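Ticket 153: Galier label printer skips every other label
Opened by: Jordan Ellwood
Status: open, waiting on supplier
Last updated: Jan 12, 2021

Right, I'm starting a proper log for this one as I've now explained it to three different people on the phone and I keep leaving bits out.

What happens: I send a batch of labels from the stock program (we're on Plustex, the hosted version) to the Galier printer on the packing bench. The first label comes out fine. Then I get a blank one, then a good one, then a blank, all the way to the end. It still thinks it has printed the lot, so the screen says 60 done and I've got 60 good labels and a very long ribbon of waste on the floor.

We sell second-hand and end-of-line outdoor clothes, so every item gets its own label with a code, a size and a short description. That's why I can't just print a sheet and be done with it. Each one is different.

First go. Turned it off, turned it on, held the feed button till the light blinked twice so it would measure the labels again. It spat out a few blanks, stopped in the right place, and I thought brilliant, that's that. Next batch, same as before.

Second go. Changed the roll. The old one was from Gultance and the new one is too, but from a different box. No difference at all. I also cleaned the little sensor with a cotton bud, and it was filthy in there, loads of paper dust and a bit of glue, so that needed doing anyway!

Third go, and this is where it gets more interesting. I printed a test page straight from the printer's own menu, no computer involved. Eleven labels in a row, all perfect. So the printer can count to the next gap when it's left alone, and I stopped blaming the sensor.

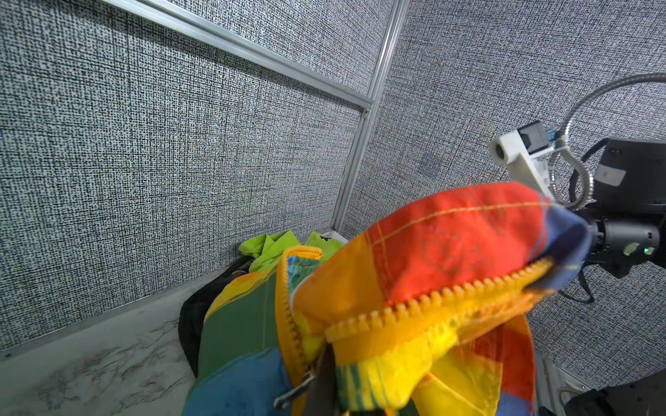
Workshop Support Log, Issue 11, p. 3

Linnea Berge rang back from Solheim (they look after the computers) and had me read out the page settings over the phone. The label height in the driver was set to 53 mm. Our labels are 50. She reckons the extra bit pushes each one just over the gap, so the printer rolls on to the next label to finish a job that's already finished. Makes sense to me. I changed it to 50, saved it, printed four, and all four were good. I did a small dance.

Then I logged out for lunch, came back, and it was at 53 again.

So now the question is what keeps putting it back. I tried:
changing it as me
changing it as the admin user (Pranab Selvanayagam typed the password in, I don't have it)
deleting the printer and adding it again with the newer driver
All three hold until somebody logs out. Pranab thinks Plustex sends its own page size down when it starts up, and that there's a template somewhere on their side with 53 in it. I've been through every menu I'm allowed to see and can't find one, but half the menus are greyed out for me.

Stellan Skjelbred on the Plustex helpdesk has the driver export and my notes. He asked whether it started after the last update and I really couldn't say. We hardly printed anything over Christmas, so it could have been like that for a fortnight before I noticed.

Workaround for anyone on the bench: before your first batch, open the printer preferences, set the height to 50, press Apply and then OK. Apply on its own doesn't seem to be enough. Don't log out between batches if you can help it, just lock the screen.

Still to do: Stellan to check the template, me to order more rolls as I've wasted nearly a whole one testing this. Torbjørn Tveit wants it sorted before the March stock count, and so do I.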